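Direro BP-20 Clamped Bin Station - Service Notice and Product Page

Product status: Current
Notice issued: 30/06/2023
Applies to: BP-20 stations supplied with the Hurkov W2 wrist guide
Replacement part: Zalivico wrist guide kit, ZK-18

Overview

The BP-20 is a bench-mounted picking station for mixed small items. It consists of an open gray bin, a clamp set and a wrist guide that routes the arm's power and signal cables past the last joint. The station is sold without an arm and is normally fitted by the customer's integrator. It is used for grasp trials, sorting trials and regression runs after a gripper change.

This page carries the service notice for the W2 wrist guide. Customers who ordered the station with the Z-series guide are not affected and may skip to Ordering.

Description of the fault

At low approach angles the slack loop below the wrist can drop past the rim of the bin. If the wrist then rotates outward, the loop catches on the top edge of the bin wall and goes tight before the joint reaches its limit. The controller reads the extra load as a contact event. Depending on how the collision threshold is set, the arm either stops or continues to push.

Units that stop show a protective stop with no object in the jaws. Units that continue may drag the bin against its clamps. In the case reported by Debnath, the arm pulled a signal connector partly out of its housing and the gripper lost position feedback during a closing move. The jaws stayed closed until power was removed. No injury was reported. The operator had a hand on the enable switch and was outside the reach of the arm.

Cause

The W2 guide was specified with a free loop of 300 mm. The bundle needs no more than 200 mm for full wrist rotation on the arms we have tested. The surplus hangs below the wrist housing and its position changes with every move. The guide also has no strain relief at the lower end, so any pull on the loop goes straight to the connector.

Raising the collision threshold does not correct the fault. It delays the stop and increases the load on the connector.

Interim measures

Until the ZK-18 kit is fitted, operate the station as follows.

Limit wrist rotation to the inward half of its range when the tool is below the bin rim.
Set the approach height so that the wrist housing stays at least 20 mm above the rim.
Leave the collision threshold at the factory value.
Stop the cycle and remove power before reaching into the bin or touching the cable bundle.
Do not tape the loop to the wrist cover. Tape loosens with repeated motion and moves the snag point to a place that is harder to inspect.

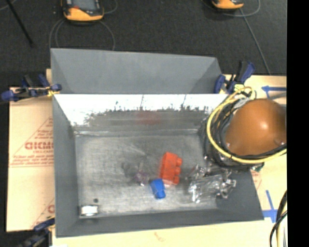 Cable clearance on the BP-20 should be checked with the arm lowered to working height, since a loop that clears the rim at the home position can foul it lower down. Run the check at reduced speed with the bin loaded as it would be for normal work. Look first at the side where the wrist passes over the wall: with the yellow cable swept around the rounded cover and the black and gray bundle lying across the right wall, the rim is inside the path of the loop and the station must be treated as affected. Repeat the check at each corner, including the corner nearest the front. Small parts such as toy blocks can remain in the bin, but clear film packaging should be taken out for the test so that it is not drawn up with the bundle.

Inspection after a snag

Remove power and lock out the supply. Examine the cable jacket for flattening or cuts along the section that touched the rim. Check that each connector is fully seated. Check the clamps for movement and retighten as needed - a bin that has shifted will also put the taught positions out. If the jacket is cut through at any point, replace the cable. Splices are not accepted under warranty.

Ordering

The ZK-18 kit contains a short-loop guide, a strain relief bracket and fasteners. It is supplied free of charge for affected stations. Send the station serial number and the arm model to Tharushi Dewan, Direro Service. Technical questions on thresholds and wrist limits go to Janaka Mollah, Direro Applications.

Stations shipped after this notice have the short-loop guide fitted as standard.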